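The Cleaning Aisle, Read Closely
A shelf gallery by So-ying Hsu

I have been wary of cleaning products ever since I lined up everything under my own sink and found 11 bottles, five of which promised to do the same job. This page is my attempt to look at what shops put in front of us and what the packs claim.

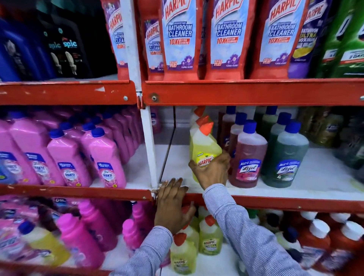
Toilet, bathroom, floor, everything else: the aisle is cut up by room, and I am not convinced the dirt is. My mother cleaned a whole apartment with washing soda and one brush, and her tiles outlasted the building's elevator. Now look at the row of Harpic Bathroom Cleaner packs on the top shelf. "10X better cleaning," says the red badge. Ten times better than what? Water? Last year's version? A badge that size has no room for the other half of the sentence. The same packs say "Kills 99.9% of germs," a figure I have seen on so many labels that I stopped reading it years ago, and then there is "Floral Bloom," with purple flowers to match. I have never wanted a bathroom to smell like a flower shop. I want it to smell like nothing.

A few notes for anyone who shops the way I do, slowly and with my glasses on.

Color is doing a lot of the selling. Yellow bottles for the toilet, pink Shakti for the floor, red-brown and dark green for Lizol. After a few trips you reach for the color and stop reading the label, and I suspect that suits the people who design the labels very well.

"All-in-1" is on the Lizol bottle, one shelf below the bathroom packs. If I took that at its word I would buy it and go home. I notice that the shop still stocks everything else.

I keep my own log of what I buy and when it runs out. A 600 ml bottle of floor cleaner lasted me from March into September, used by the capful. The directions wanted a good deal more than that per bucket, and my floor did not seem to know the difference.

Readers write in to defend their favorites. Gebremichael swears by a separate product for the shower. Durner says the cheapest bottle is always fine. They could both be right — they have very different showers.

The Utholm store rearranged its cleaning shelves in the spring, and I spent two visits looking for plain vinegar. It had gone to the food side, next to the pickles. The Ostitz branch still keeps it by the sponges, on the bottom shelf, so bring your knees.

If you know what "10X" is measured against, write to me. I would like to see the test, and the mop they used.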